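Jolleo Publishes Setup and Care Procedure for Two-Arm Block Insertion Cell at Maltitz

New guide covers gripper inspection, cable routing, surface replacement and the daily reference check

MALTITZ, December 4, 2025. Jolleo today released the full setup and care procedure for the two-arm tabletop cell at its Maltitz workshop. The procedure has been in internal use since August and is now available without charge to partner laboratories, technical schools and any other organization that operates a similar cell.

The document sets out how the cell is prepared at the start of a shift, how the grippers and their cables are inspected, when the table covering is replaced, and what the operator must record before the cell is handed over. It replaces a collection of separate work notes that had grown up since the cell was installed.

"Our technicians were each doing careful work, and each doing it a little differently," said Marianna Bednarek, head of workshop operations at Jolleo. "When a part was placed badly, we could spend half a morning deciding whether the arm, the gripper, the camera or the table was responsible. We wanted one order of checks that everyone follows and one sheet that everyone signs."

The Reference Check

At the center of the procedure is a reference check carried out with two parts: a small blue block with a knob on top, and a square gray receptacle with a recess in the middle. The operator places both on the open table, well apart from each other, and opens the gripper. The wrist camera view is then compared with the stored reference view before any motion program is started.

Three points are examined. Both gripper fingers must appear in the lower part of the view, at matching height. The bolt heads on the finger linkages must be present and seated. The receptacle must be fully visible, with all four sides of its recess clear.

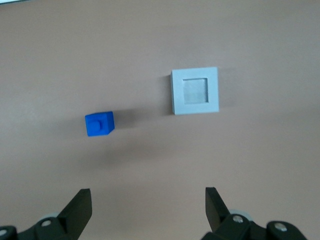
Wrist camera view with the gripper open and the block and receptacle set apart on the table.

If one finger sits higher in the view than the other, the operator does not adjust the camera. The procedure calls for the gripper to be closed and opened again under manual control, after which the view is compared a second time. If the difference remains, the linkage bolts are checked by hand with the arm powered down. Only when the bolts have been ruled out may the camera mount be loosened.

According to Jolleo, this sequence was the subject of more discussion than any other part of the text. Earlier work notes allowed the camera to be corrected first. Workshop staff found that this could hide a loose linkage for several shifts, and the fault would then come back as a series of poor placements that no one could trace.

"The camera is the easiest thing to reach, so it was the first thing people touched," said Wojciech Szewczyk, senior maintenance technician. "I did it myself for months. Once you have moved the camera, your old reference view is worth nothing and you have to make a new one. I would like people to check the bolts first."

The block is placed at a slight angle to the table edge for the check. A block set perfectly square can be gripped well even when wrist rotation has drifted, and the operator would learn very little from a successful pick. The guide leaves the exact angle to the operator and asks only that the block not be lined up with the receptacle.

Arms, Bases and Cables

The second part of the procedure concerns the table as a whole. Each arm rises from its own white mounting base along the far side of the table, and the two grippers work inward over a shared area. The operator confirms the indicator lights on both bases before entering a command and verifies that the space between the grippers contains only the parts called for by the task.

Cable inspection follows. The gripper cables hang in open loops so that the wrists can turn without pulling on a connector. The procedure requires the operator to move each wrist slowly through its working range, by manual control, while watching the loop from the front of the table. A loop that tightens, catches on a link or passes beneath a gripper must be rerouted before the shift begins.

Cables at the front edge are treated separately. They may pass over the edge of the table, but they must stay clear of the area where parts are placed, and a technician standing at the front must be able to step back without catching a foot. The sheet provides a line for this item, and the line may not be left blank.
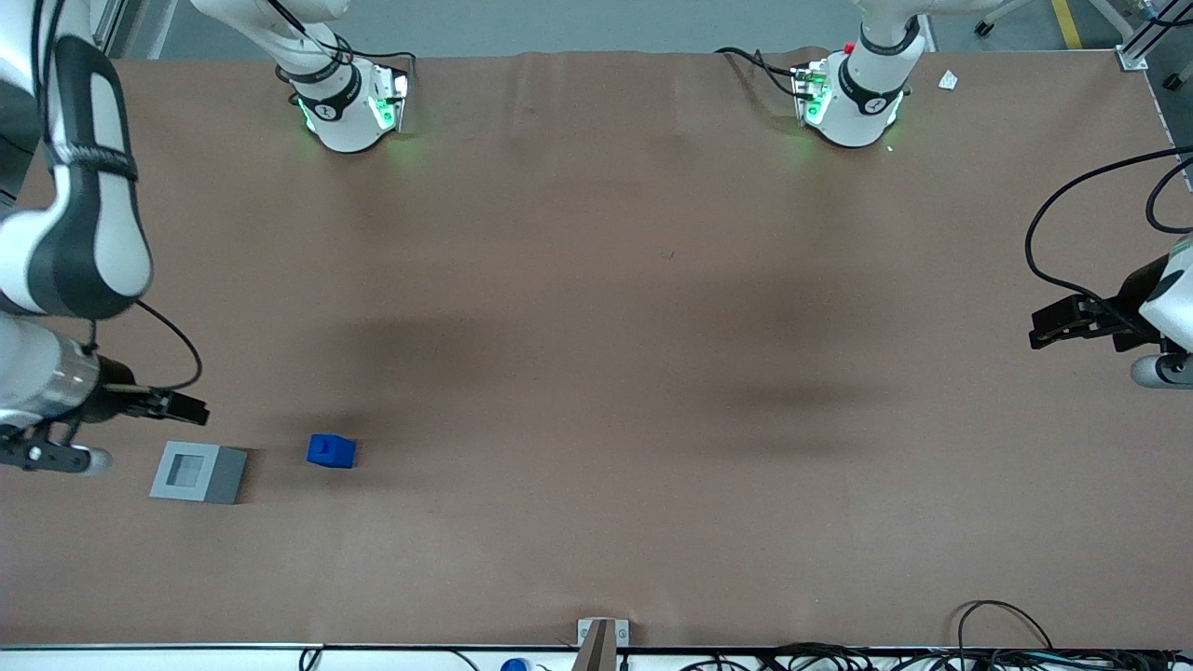
The table with both arms in position over the brown paper covering. The receptacle and block are at left.

Table Covering

The work surface is covered with plain brown paper, which Jolleo selected after a period of trials with rubber matting and painted board. The paper gives an even, dull background for the cameras, costs little, and can be changed by one person between shifts.

Under the procedure, the covering is replaced when it is torn, stained or lifted anywhere within reach of the grippers. Light wrinkles at the far edge, behind the working area, are acceptable. Wrinkles under the receptacle are not, as they can tip the part enough to affect insertion. New paper is laid from the far side toward the front and smoothed by hand. Adhesive tape may be used only outside the reach of the arms.

Shadows are addressed in a short section of their own. The arms cast shadows over the covering, and these change with every movement. The procedure does not ask the operator to remove them. It asks that the room lights be set to the same level as in the reference view, that no portable lamps be added, and that the reference check be repeated whenever a light fitting has been serviced.

"We had a shift where somebody brought in a desk lamp to help, with the best intentions," said Teresa Sobczak, who edited the guide. "The block looked fine to a person. To the vision software it had a different outline. That afternoon became two sentences in the guide, and I think they are useful sentences."

Care of the Grippers

Gripper fingers are wiped with a dry, lint-free cloth at the end of each shift. Solvents are not permitted on the inner faces. The linkages are inspected every 20 operating hours for play, for dust packed around the joints, and for any bolt that has begun to turn. A bolt that has turned is removed, cleaned and refitted, and the reference check is carried out again from the beginning.

Fingers are always replaced as a pair, even when only one shows wear. Two complete spare pairs are to be kept with the cell. After replacement, the technician runs a set of slow test picks with the blue block, in manual mode, and inspects the block for fresh marks. Automatic operation may resume when the picks have been completed without slipping and a second member of staff has signed the sheet.

The power to both arms must be off before a hand is placed between any gripper fingers. This instruction appears at the head of each section and applies equally to short tasks such as clearing a dropped part.

Preparation and Review

The procedure was drafted by Ms. Sobczak with Mr. Szewczyk and reviewed by Roman Śliwiński of Szczepańska, the engineering office that advised on the original installation. Training trials were held at Nernier, where operators who had not worked on the Maltitz cell were given the text and asked to complete a full start-of-shift check without spoken help.

Several passages were rewritten as a result. The trial group had difficulty with the terms "left arm" and "right arm," which refer to the robot's own left and right and are reversed for a person facing it from the front of the table. The published version states this on its first page and repeats it beside each diagram.

"A procedure has to work for the person who opens it at six in the morning and has never met the author," said Mr. Śliwiński. "The group at Nernier read exactly what was written, and in a few places what was written was wrong. Those places have been corrected."

Alaric Ambrose, managing director of Jolleo, said the company had decided on open publication following repeated requests from visitors to the workshop. "People would ask to see the arms, and then they would ask for a copy of the checklist," he said. "It seemed sensible to put it in proper order and let them have it."

Availability

The procedure is available in English and Polish from the Jolleo workshop office in Maltitz. The package contains the full text, the start-of-shift sheet, the gripper inspection sheet and drawings for the square receptacle and the block. Organizations may adapt the sheets to their own equipment provided that the power-off instruction is kept in every section.

Operators of cells with other grippers or other mounting arrangements should obtain torque values and service intervals from the manufacturer of their equipment. The values in the Jolleo sheets apply to the Maltitz cell only.

Corrections and comments may be sent to the workshop office and will be considered for the next edition.

About Jolleo

Jolleo designs, installs and maintains small robotic work cells for assembly training and component handling. Its workshop in Maltitz carries out installation, repair and operator instruction.

Press Contact

Teresa Sobczak
Jolleo Workshop Office, Maltitz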